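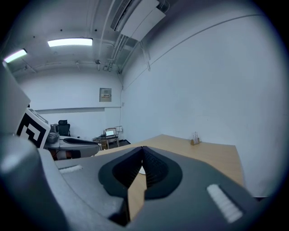

Placement accuracy in hand-held demonstration data: results from the second round

Posted in January, under Research notes

The first round of this work was reported on this page in the autumn. It ended with a policy that could pick up a small object from a table almost every time and could set it down where it was wanted a good deal less often. The second round, which closed last month, was planned to find out why. The results are set out below in the order in which they were obtained, including the one that went against my own expectation.

The method is unchanged in its main points. A person carries out the task with a hand-held gripper in each hand, and the recorded motion is used to train a policy for a robot arm fitted with the same fingers. Position is recovered from printed markers. The processing software is Timanano, in the version we froze before the first round, so that the two sets of results could be compared. Training was carried out on the shared machines at Gadirico, to whom the group is again grateful for hours granted at short notice.

The question

After the first round there were two explanations on offer. The first held that the demonstrations themselves were poor at the moment of release: people open their fingers quickly once they believe an object is safe, and the recording has little to say about those last moments. The second held that the demonstrations were sound and that the marker tracking drifted when the wrist was turned. Colleagues at Werley favoured the second explanation. So did I, and I said so in writing.

What was done

We collected 200 demonstrations of a single task, in which a ball is lifted from the table and placed on a plate. The plate was moved between demonstrations according to a printed list. Demonstrators were divided into two groups. One group was given no instruction beyond the task. The other was asked to hold still with the ball over the plate before opening the fingers, and to hold still again afterwards.

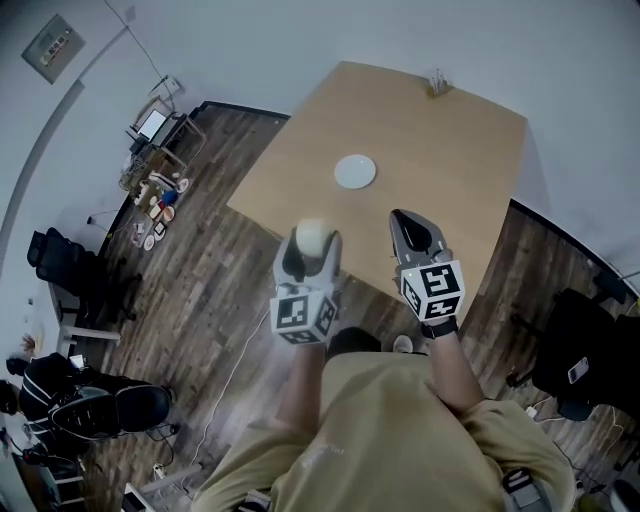
Both grippers were carried throughout, although the task requires only one. An earlier attempt with a single gripper had produced recordings in which the free hand strayed into the working area, and these were troublesome to clean. Asking demonstrators to keep hold of the second gripper gave that hand a known position at all times. The practice added nothing to the length of a session and will be kept.

Six recordings were rejected for lost tracking and were repeated on the same list of plate positions. No recording was rejected on the grounds that the demonstrator had performed the task badly. We took the view that a clumsy placement, if it succeeded, was a fair example of how people work.

Results

Two policies were trained, one from each group, and each was given 60 trials on the arm. The policy trained on paused demonstrations was the better of the two by a clear margin. Its failures were mostly at the pick, where the two policies did not differ. The policy trained on uninstructed demonstrations repeated the fault seen in the first round: it reached the plate, began to open while still moving, and let the ball go towards the rim.

We then took the uninstructed recordings and corrected the tracking by hand, which occupied a large part of the month. A third policy trained on the corrected recordings was no better at placement than one trained on the originals. The drift exists and can be measured, but at this table and with this plate it was too small to matter. I therefore withdraw the statement made in my autumn post.

Limits of the result

The task is a forgiving one. A plate is wide compared with a ball, and a narrower target might well bring the tracking error back into view. All recordings were made in one room under one set of ceiling lights. The pause also has a cost, in that the robot now waits over the plate as its teachers did, and the complete movement takes longer than it should. Trimming 20 frames from each pause before training removed part of the delay without a loss of accuracy. Trimming more than that was not tested.

Next steps

The Chettiar fingers, which are softer at the tip, have arrived and will be fitted before the next collection. The target will be changed from a plate to a shallow cup. The written instructions given to demonstrators have been revised to include the pause and are available on request, together with the list of plate positions. Requests for the recordings themselves should wait until the file format has been settled, which I expect to be in the spring.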